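Solterano, guía de puesta en marcha
Capítulo 4. De la nube de puntos al primer agarre

Si ha llegado hasta este capítulo, ya tiene los brazos calibrados, el servidor Deng instalado y, seguramente, unas cuantas ganas de ver moverse algo. Le pedimos un poco más de paciencia. En las páginas que siguen vamos a enlazar las tres piezas que hasta ahora hemos tratado por separado (percepción, escena de planificación y ejecución) y conviene hacerlo con calma, con un café al lado si hace falta, y sin saltarse el ensayo en vacío del apartado 4.3. Quienes se lo saltan suelen volver a él por la tarde.

4.1 Antes de empezar

Compruebe que el archivo de la celda que guardó en el capítulo 3 se abre sin avisos. Si el editor le muestra un triángulo amarillo junto a la palabra «montaje», vuelva a cargar la calibración de la cámara fija y guarde de nuevo; casi siempre es una transformación que se quedó con el nombre antiguo.

1. Abra una terminal y arranque el servidor con deng start --celda mesa. Verá pasar bastantes líneas. La que nos interesa es la última, que debe terminar en «escuchando en 3054».

2. En otra terminal, arranque el panel de Solterano y conéctese a ese puerto. El panel recuerda la última dirección utilizada, un detalle cómodo hasta el día en que se cambia de ordenador, así que échele un vistazo.

3. En la pestaña Escena, pulse Vaciar y luego Leer cámara. El servidor acumula ocho fotogramas antes de entregar la primera nube; durante ese momento el panel parece dormido, y es normal.

4. Espere a que el plano de la mesa aparezca en verde. Si aparece en gris, el ajuste no ha convergido. Suele ayudar subir un punto el parámetro plano.tolerancia, sobre todo en tableros con brillo, donde los reflejos de las lámparas se cuelan como puntos hundidos por debajo de la superficie.

Precaución. Mientras el plano esté en gris, el planificador no conoce la altura de la mesa y podría aceptar trayectorias que la atraviesen. Mantenga deshabilitados los motores hasta ver el verde.

4.2 Materiales difíciles: translúcidos y rejillas

Nos gustaría decirle que la cámara lo ve todo. Lo cierto es que hay dos familias de objetos que dan guerra, y a las dos les hemos cogido cierto cariño después de tantas horas. La primera son los frascos translúcidos: el cuerpo ámbar deja pasar parte de la luz y la profundidad se llena de huecos, mientras que una tapa blanca se mide estupendamente. La segunda son las cestas con ranuras o perforaciones, en las que el segmentador tiende a mezclar la pared con lo que asoma detrás.

5. En la pestaña Percepción, abra Clases y active translucido para el frasco. Con esta opción, Solterano localiza primero la tapa y prolonga hacia abajo un cilindro hasta el plano de la mesa, sin fiarse de la profundidad del cuerpo.

6. Para las cestas, active rejilla. El segmentador cerrará las ranuras antes de construir la malla de colisión, de modo que la cesta se trate como un recipiente macizo por fuera y abierto por arriba.

7. Lleve la pinza a la pose de aproximación sobre el frasco, con los dedos por encima de la tapa, y pulse Comparar. El panel superpone el cilindro estimado a la imagen en color.

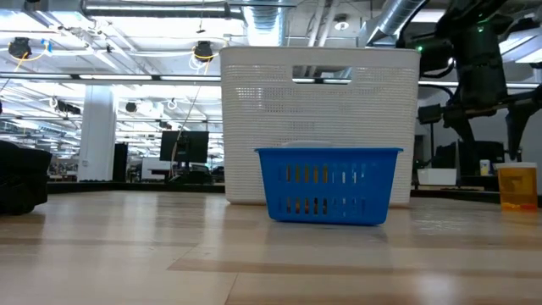
Damian Berchtold nos escribió después de leer el borrador que a él la opción rejilla le cerraba también el asa de la cesta grande, y que acabó poniendo rejilla.hueco_max a mano para que el planificador volviera a considerar el asa como un sitio por donde meter un dedo. Tiene toda la razón, y se lo agradecemos: el valor de fábrica es generoso. Si piensa agarrar alguna cesta por el asa, reduzca ese parámetro poco a poco y repita Comparar después de cada cambio, hasta que las ranuras sigan cerradas y el asa quede abierta.

8. Cuando el cilindro y el frasco coincidan a su gusto, pulse Fijar clase. La configuración se guarda junto con la celda y se cargará sola la próxima vez.

Nota. Con dos recipientes uno delante del otro, el de atrás llega incompleto a la nube. Solterano completa la parte oculta por simetría y la dibuja rayada. No se alarme por las rayas, pero tampoco planifique un agarre que se apoye en ellas.

4.3 Ensayo en vacío con dos brazos

Y ahora sí, la parte bonita. El planificador reparte el espacio entre los dos brazos mediante reservas: cada uno solicita el volumen que va a barrer, y el otro espera o busca un rodeo. La idea se la debemos a Remo Thaler, que la probó primero en el simulador Clurkberg y nos fue mandando correcciones durante todo un mes de agosto.

9. En Planificación, elija Dos brazos y deje la separación mínima en 40 milímetros. Más adelante podrá ajustarla; para un primer ensayo preferimos ir holgados.

10. Ponga el límite de tiempo del planificador en 475 milisegundos. Con menos, en mesas con muchos objetos, se quedará sin solución más veces de las que apetece.

11. Asigne los objetos. Para los frascos de pie, la clase ya creada sirve tal cual. Para los tumbados hay que añadir la variante eje_horizontal, que busca el cilindro apoyado sobre su costado y propone agarres con los dedos a ambos lados del cuerpo.

12. Marque como Flexible cualquier tela que haya dentro de un recipiente. El planificador la tratará como un volumen blando que puede rozarse al entrar, y nunca como una superficie de apoyo.

13. Los objetos que no vaya a mover, como una funda o una caja transparente con piezas dentro, regístrelos como Obstáculo. En el caso de la caja transparente le recomendamos dibujar el volumen a mano; las paredes apenas devuelven puntos y el segmentador solo se queda con el contenido.

14. Pulse Ensayar. Las trayectorias se reproducen en pantalla con los motores deshabilitados, y las reservas de cada brazo se colorean a medida que se conceden.

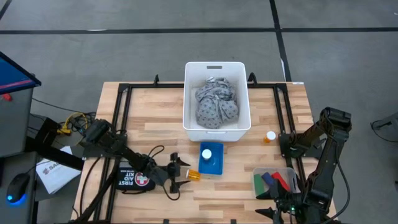
¿Puedo pedir que un brazo tenga siempre preferencia sobre el otro?

Basta con cambiar reserva.prioridad de «turno» a «fija» y escribir el nombre del brazo que debe pasar primero. El otro esperará en su última pose segura hasta que se libere el volumen. Tenga en cuenta que, con prioridad fija, una tarea larga del brazo preferente puede dejar al segundo parado bastante rato — para tareas parecidas entre sí, el turno suele rendir mejor.

4.4 Primera ejecución real

15. Repase el ensayo una vez más y compruebe que ninguna reserva aparece en rojo. Una reserva roja indica que los dos brazos pidieron el mismo volumen y que el planificador agotó el tiempo sin resolverlo.

16. Baje la velocidad global al mínimo, habilite los motores y tenga la parada de emergencia al alcance de la mano.

17. Pulse Ejecutar paso a paso. El sistema se detendrá antes de cada cierre de pinza y le pedirá confirmación. Aproveche esas pausas para pulsar Leer cámara si sospecha que algún objeto se ha desplazado.

Precaución. Un frasco tumbado puede rodar con un contacto muy leve. Si la pose cambia entre la lectura y el agarre, cancele el paso y vuelva a leer; corregir la trayectoria a mano en ese punto deja las reservas desactualizadas.

18. Al terminar, guarde el registro con Archivo, Exportar sesión. Si necesita escribirnos, adjunte ese registro y el archivo de la celda, y díganos qué versión de Deng tiene instalada.

La recuperación tras un agarre fallido se explica en el capítulo 5, junto con los códigos de error del planificador.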